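Buy the small things first

Every February I am asked to look over a spending plan for robots, and every February the arm has eaten the lot. I do understand it. The arm is what visitors want to see, and it's a lovely thing to unwrap! But at Clarklow we had 3000 pounds left for everything else, and 1000 of that had gone on spare finger pads and cables before we'd properly settled in. Much of our useful work is stacking painted blocks inside a circle drawn with a marker pen on a whiteboard, and I'd defend that to anyone. 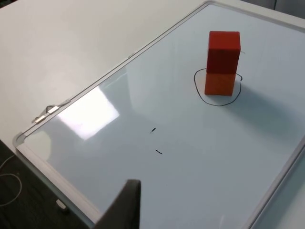

Ormont's reply, when I said as much, was that cheap props are all very well until a customer wants proof on real parts, and that a plan with no money for those is only half a plan.

Fair enough, and I have softened a little — a line for real parts now goes in from the start. What I won't give up is the line for wear. Prado quoted us 19 weeks for a replacement finger, Cevance quoted seven, and neither figure was anywhere in our budget. Ask about that before you ask about reach or speed, and write the answer down.
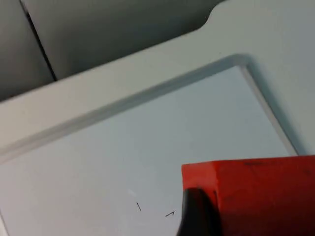

Red finger and black pad over the recessed panel.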